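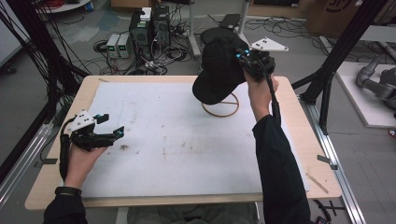 Workshop > People > Interviews

Teaching a hat stand to be reached for: an evening with Vy Bạch

Last updated Sunday, June 25, 2023

Vy Bạch has a rule about her bench at the Torcombe shared workshop, which is that food stays off it. She told me this while moving a bowl of noodles off it.

The project is called Imon. She says the name has no meaning and that she picked it because the folder needed one. The goal, stated in the members' log in the spring and not revised since, is to get an arm to put a hat on a stand. She already owns the arm, the hats and the stand. What she lacks is the part in between, and she has been at that for most of a year.

"People hear 'home robot' and they think dishes," she said. "I would love dishes. Dishes are years off. I've got a baseball cap, and on a bad night the baseball cap wins."

Her method is to do the job herself, over and over, with a gripper in each hand, and let the recordings pile up until there is enough for the software to learn from. The grippers are black, two fingers apiece, with a cable running from each and a white triangular plate on top covered in black dots. The dots are there for tracking. The plates are the third version. The first ones were a little too flexible and wobbled when she moved quickly, and for two weeks she believed she had a software problem.

"I rewrote the whole alignment step. Beautiful work. Then I sneezed while I was holding one and watched the plate wave at me."

I asked whether it feels silly, picking up a cap with a tool when her fingers are right there behind it.

"It did for the first evening. Then your hands adjust, and you go home and reach for the salt like a lobster."

A demonstration takes her a few seconds if nothing goes wrong. She takes the cap by the crown, carries it over to the stand, which is a round tan wire coil, and lowers it. Then she knocks it off and starts again. The log has her at 1004 attempts, a number she reports with the flat voice of someone reading a utility bill. She keeps the bad ones, in a separate folder called "character."

Why a cap? She had an answer ready, and I suspect I wasn't the first to get it.

"A box is the same box from every side. A cap has a front, it has a stiff bit and a soft bit, and if you squeeze the soft bit it turns into a different object. Also it was on my head at the time."

The brim is where most of the trouble comes from. Tilt it too far down and it touches the stand first, and the stand goes for a walk. Her fix so far is to come in with the brim low and level the cap late, and she has tried to do it the same way each time. A friend who works on bigger machines told her that was a mistake and that she should vary it. She has been varying it, with some resentment.

The white sheet over the table was his suggestion too. The bare wood had a grain that confused her early tests, or at least she blamed the grain. The sheet has since picked up smudges and one dark stain, left of center, about which she would say only that it predates the food rule.

Behind the table, on the concrete, is the part of the build she calls "the basement," although Torcombe doesn't have one. Two black computer towers stand there in a nest of cables, with a pair of grey bench power supplies off to the side. I asked her what each tower does. One records. The other, she said, is the one that used to record.

"I keep meaning to give it a job. It's very loyal. It makes a noise."

Flendier, the group that runs the workshop, charges for bench space by the foot and for floor space not at all, and a visitor can work that out by looking down. Vy was unapologetic. She did offer to show me which cable was which, got as far as the third, and changed the subject to framing.

The frame is black aluminum, bought secondhand in October from a shop called Dönmez that was clearing out its back room. She drove it home in two trips with the passenger window open. It came without corner brackets, so the first month of a robotics project was spent on corner brackets.

"I have opinions about brackets now. I didn't ask for them. You can print that."

So how does the arm do? She made a face. On its best evening it got the cap onto the stand 3 times in a row, and she texted everyone she knew, including her dentist by accident. The next night it carried the cap with great care to a spot almost a hand's width to the left, let go, and returned to its rest position looking finished.

"That's the thing that gets me. It's so sure. If I missed like that I'd at least look around to see who noticed."

She thinks the miss came from the stand having been nudged between sessions, and she has since marked its place in her notes, though she moves it on purpose now for the sake of variety. I pointed out that those two policies seemed to be in conflict. She agreed that they did and wrote something down.

The cost is another subject she handles carefully. She would not give me a total. She keeps a spreadsheet, and the spreadsheet has a column for what she paid and a second column for what she told her sister she paid. The stand was the cheapest item on either.

Before I left she let me try. The grippers weighed less than I expected, and my hands had no idea where they ended. I got the cap off the table, carried it over with what I felt was real style, and put the stand on the floor. Vy asked if she could keep the recording. It's in "character," filed under my initials.

Her next step is a knit hat, which has no brim to worry about and, as far as she can tell, no shape either. She has two of them washed and waiting in a bag. After that she'd like to try a coat hook, if the corner brackets hold.

This site uses cookies to remember your preferences. By continuing to browse you agree to our use of cookies. Accept | Manage settings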